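Two Knobs and a Door

In praise of the plainest microwave you can still buy

By Drahomíra Baláž

My mother-in-law's microwave had 426 functions, or so my husband used to claim. It could thaw a chicken by weight. It could soften butter, revive a bagel and, on a setting labeled Chef's Mood, do something to rice that we never figured out. What it couldn't do was run for two minutes without a negotiation, and when the touch panel died one June evening with her soup inside, I went out and found the opposite kind of oven. I have been slightly in love with the opposite kind ever since!

I mean the ones with two knobs. One for how hard, one for how long. No keypad, no menu, no beep every time you touch it (bliss, if you share walls with a light sleeper). You turn the first knob once and mostly leave it there for the rest of your life. You turn the second one every time, and that little twist becomes as familiar as a light switch.

What I love most is the timer scale. On the good ones the first few minutes are spread generously and each gets its own numeral, because that's where we all live: a mug of milk, a bowl of leftovers, a potato if you're feeling patient. The long times are there too, up around the other side, for the rare day you need them. A number pad treats one minute and thirty-five minutes as equals. A dial knows better. Look at how the low numbers sit next to the red zero, and how two words, low heat on the left and high heat on the right, take care of the power knob.

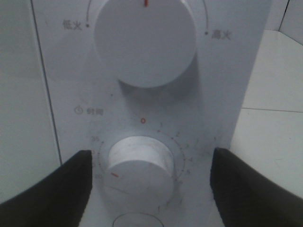 Radomír Čierny disagrees with me about all of this, and wrote to say that a dial is fine until you want forty-five seconds, at which point you are guessing, and that he has scorched enough chocolate to prefer buttons for good. He also thinks the people who get misty about knobs have never had one come off in their hand.

Fair enough on the chocolate. I melt mine over a pan of water, so I'm no help there. But for the in-between times I've gotten into the habit of turning the dial well past where I want it and then easing it back, which on my old one lands closer than creeping up from zero. And I stay in the kitchen! Forty-five seconds is exactly long enough to rinse a spoon.

As for knobs coming off, yes, it happens. The one on my Trestlow came loose in its ninth year and I pushed it back on with my thumb. Try that with a dead touch panel. The repair shop wanted 300 dollars to replace my mother-in-law's, and the man at the counter looked embarrassed to say it.

I've also cooked on a Skornholm, in a rented cabin where it was the only appliance that didn't need its instructions taped to the wall, and on a tiny Siriwan that my neighbor keeps in her sewing room for tea. They're all cousins. White box, dark inside, door on the left, controls down the right. Anybody can walk up to one and make lunch.

The other great pleasure is cleaning it. A smooth panel with nothing but knobs on it wants a damp cloth and a few seconds of your time. Then swing the door as wide as it will go, all the way around, so you can get at the inner face and the two hooks that do the latching. Crumbs love those hooks. Wipe the frame gently where they catch, and go easy on any warning label with small print, which you may want to be able to read someday.

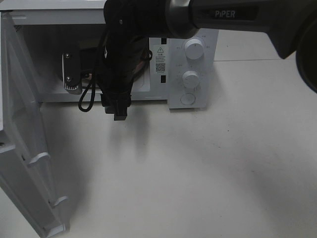
After that I take out the tray and wash it in the sink like any other dish. I dry the ring it rides on, too, and leave the door open while I put the kettle on. My mother-in-law lays a slice of lemon in a bowl of water and heats it first, and swears by it. I've tried it her way and the kitchen smells wonderful, so now I do that as well, mostly in winter.

She got a two-knob oven from me in the end, an Ultilora, plain as an egg. She complained for a week that it had no clock. Then she hung a real clock above it, a big one with a yellow rim, and these days she heats her soup at high for two minutes and eats it at the counter with the radio going.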